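Budget for the Ground, Then for the Machine
By Piyumi Abeysekara
10 May 2020

Public bodies and estates that plan to buy a field robot tend to begin with the purchase price. The price is the easiest figure to obtain and the least useful one on which to base a decision. A unit that costs little to buy may cost a great deal to keep moving on the land where it is meant to work.

The Cisuvitz estate has 44 miles of unpaved track. Its draft plan for October sets aside funds for two Flovau patrol units and a mere $600 for cleaning, spare seals and wheel parts. I consider that sum far too low. Gravel wears components, and mud finds its way onto every surface – including those through which a machine must see.
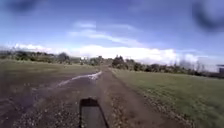 A gravel track between grass fields, with a long puddle on the left side.

Routes of this kind should set the terms of any tender. Suppliers such as Aigner and Zorkolen ought to be asked for a trial on the buyer's own tracks, in poor weather, before a contract is signed. The cost of such a trial, which I would put at roughly $3,000, belongs in the first year's budget.

Staff time must also be entered as a cost. At Cisuvitz the plan allows 182 hours a year for supervision and none for washing or repair. Until those hours are added, the estate should defer the second unit and buy only one.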